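Wrist-Camera Training with the Rescombe Method: Our Review
Posted 28 Dec 2021

I have been meaning to write this one up since June, when our little group at Millemo first started working through the Rescombe method, and I'm glad I waited, because my opinion of it has changed a good deal. In short, you teach an arm by recording a person doing the job, and the policy learns only from the small camera at the wrist. No overhead view, no depth sensor, no markers stuck to the furniture!

What won me over is how well it copes with furniture that has curves. Flat fronts and square corners are kind to almost any method (we had decent luck with our old Padilla setup on those), but a rounded wooden edge gives a wrist camera very little to hold on to, especially when the view smears during a quick move.
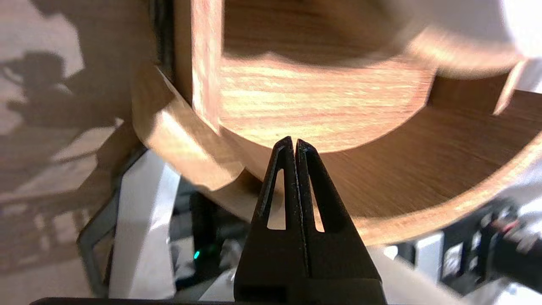 Rescombe handles this by feeding the policy a short run of past views along with the current one, so one blurry moment doesn't throw off the whole approach. We trained on 231 recorded runs, which took us the better part of two weeks with plenty of coffee, and then let it loose on 400 test attempts. I won't pretend they all went well. Rounded drawer fronts were still the hardest part, and strong sunlight on pale wood gave us more trouble than I'd like. But when it went wrong it tended to slow down and hover, and I'd much sooner have that than a dent in a nice piece of wood.

My grumbles are mostly about the paperwork. The setup guide is thin, the section on camera calibration reads as if it was written for someone who already knows it, and you'll want to set aside 10 minutes every morning to redo that step. Still, I'd recommend it warmly to any small lab, and I expect we'll keep using it.
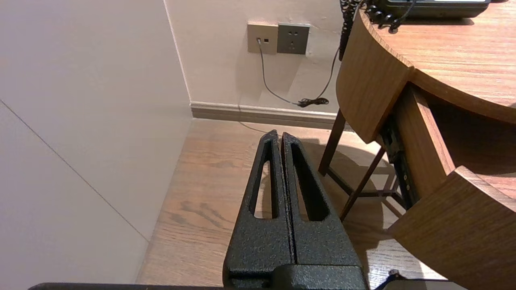 Bromosari: Lovely write-up, thank you! We got similar results on curved fronts, though we needed 3,341 runs before ours stopped hesitating near the handle side. Did you keep the history length at the default? Ours got noticeably better when we shortened it, and training went faster too.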